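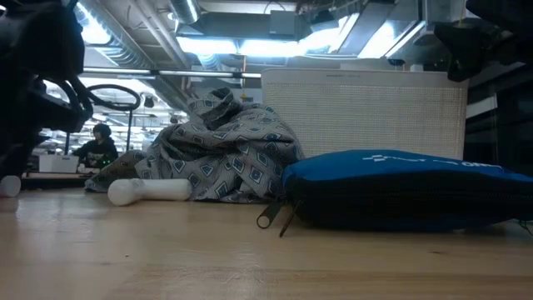

Ticket: Loan renewals failing for family accounts
Product: Lendatura 17
Site: Potbridge Toy and Tool Library
Raised by: Karla Ledesma
Priority: Normal
Status: Resolved

Karla Ledesma wrote:
Hello all! First off, we love the new renewals page, members have taken to it straight away. One snag though. When a family account has a child's card attached, pressing Renew All brings up "Loan period not found" and nothing gets renewed. Single cards are fine. I've tried it in two browsers and on the desk computer as well as my own laptop. It started after the June update, I think, but we were closed for a bit so I can't swear to it.

Costache (support) replied:
Hi Karla, thanks for such a clear report. Could you open Settings, then Loan Rules, and tell me what is set for the Junior group? Please also send the error code from the bottom of the message.

Karla Ledesma wrote:
Code is LP-12. Under Junior the loan period is blank! Adult says 18 days, as it should. I'm sure Junior used to say the same. I haven't changed anything yet in case you want to look.

Costache (support) replied:
Brilliant, that's the clue I was hoping for. The update split Junior off from Adult, and at sites where Junior had been copying the Adult rule the box was left empty. Renew All checks every card first and stops at the first blank.

Please try this:
1. Type 18 in the Junior loan period box and press Save.
2. Go to Tools and run Rebuild Rules.
3. Sign out, sign back in and try one family account.

Karla Ledesma wrote:
Did all that and the first family went through beautifully! The second one still gave LP-12. Their account was moved over from Ellell, our old system, if that matters.

Costache (support) replied:
It does matter. Open the child's card and look at Group. Moved accounts sometimes say "Junior (old)". Change it to Junior, save, and try again.

Karla Ledesma wrote:
YES! It did say Junior (old). Changed it and the whole lot renewed in one go, jigsaws, marble run, everything. Is there a way to find the others without opening each card?

Costache (support) replied:
There is! Reports, then Members by Group, tick "Include old groups". You can select them all from the list and move them together. Closing this on 24/12/2025, but reply here and it will open again.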